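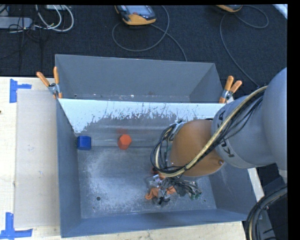 Thread: can a machine put the toys away yet (or sort the parts bin at work)

Posted in: Home + Shop Tech / Threads
Þröstur Bundgaard - May, 11:40 pm

1/ Been asked this maybe every week since I started posting about shop stuff. "When can I buy a thing that tidies up." So, a thread. Short answer no. Longer answer no but closer than I figured last year.

2/ Background for new people. I do floor work at Bremau, small parts, lots of bins. At home two kids, also lots of bins. Same chore basically. Thing is in wrong bin, put thing in right bin. Repeat til you die

3/ First thing people get wrong: they think the arm is the problem. Arms are fine. Arms have been fine for decades. A KUKA like the one up top will go to the same spot all day long and never complain. It's the picking up that's hard.

4/ And look what it's got to pick from. One blue cube, one orangey red thing with a bunch of flat faces. Two objects, big gray metal bin. My kid's toy box has 455 pieces in it (she counted, for school, took all afternoon).

5/ Cube is the easy one. Two flat sides across from each other, squeeze, lift. The faceted one I'd worry about more. Grab it wrong and it wants to roll out of the fingers. Same reason hex nuts are fine and ball bearings are a pain at our place.

6/ Also the blue cube is close to the left wall. Walls are the worst. You at home just drag it out with a fingertip and dont even notice you did it. For a gripper that's a whole separate skill. Corners even worse.

7/ Shiny metal doesn't help either. See the bit of red on the gray just over the orange-red one? Reflection. You and me know that's not an object. Cameras get fooled by that kind of stuff, we had a checker at work that kept flagging glare off a tray as a missing washer. Three weeks of that.

8/ Somebody's going to say "but the vacuum works." Yes, I have one. It doesn't pick up anything it has to put back down somewhere. Floors are one job. Things are a thousand jobs.

9/ OK so shop floor. This is where I'd say sort of yes. We had a sorting cell from Ragnarsson on trial, one part family, one kind of bin. Ran 2734 picks in the trial, 8 drops. Good! Better than me after lunch.

10/ Then we gave it a mixed bin. Brackets, springs, bits of tubing. Springs hook onto each other - it lifted a clump the size of a grapefruit and just held it there. Trial over for the day lol

11/ What I took from it: machines like a chore once you've made the chore boring. Same bin, same place, same parts. Half the job is the tape and the clamps. Blue tape on the table by that bin, orange clamps on each end of the divider. I've got tape marks all over my bench too and I'm a human

12/ Nobody's house is taped down. That's my whole argument right there. Your laundry basket moves. The dog moves. The dog moves the laundry basket.

13/ Cost. Cloveo rents a little tabletop picker out of Mornedport, 500 a month last I asked, and that's light stuff only on a table you keep clear. I don't have a table I keep clear. Does anybody

14/ And size. Look how much room the arm, hoses and cables take up compared to what's in the bin. Now put that in a kids bedroom. Where do you plug it in, who trips on it first (me)

15/ Stuff I think will get there first, in order:
- dishes out of a rack, plates only
- socks into a basket, not paired
- one kind of toy into one kind of box
Folding a fitted sheet is never. I can't do it either.

16/ Stuff I'd pay for tomorow: anything that separates screws by length out of the coffee can. Please. I have four coffee cans.

17/ Someone asked in replies if two compartments in a bin means it has to move stuff over the divider. Might be, I can't tell from one picture. Back section's empty, that's all I can say. But over-the-wall is a good test. Lift, clear the lip, let go without flinging it. My son fails the last part

18/ Another reply: "it's just practice, they learn from practice." Sure, maybe. The scratches on the bottom of that bin say somebody's been scraping at it with something. Our bins look like that too and all that got us was scratched bins

19/ Not a downer on it btw. Five years ago I'd have said no to the shop floor too. Now I'd say yes for one part, maybe for three, no for the mixed bin. Home is all mixed bin.

20/ Going to bed. If you run a picking cell anywhere and got it to do springs, message me, I want to know what fingers you used. Will post the drop log from the trial if work says ok

Filed under: robots, chores, bins
Contact - Copyright Þröstur Bundgaard - Back to top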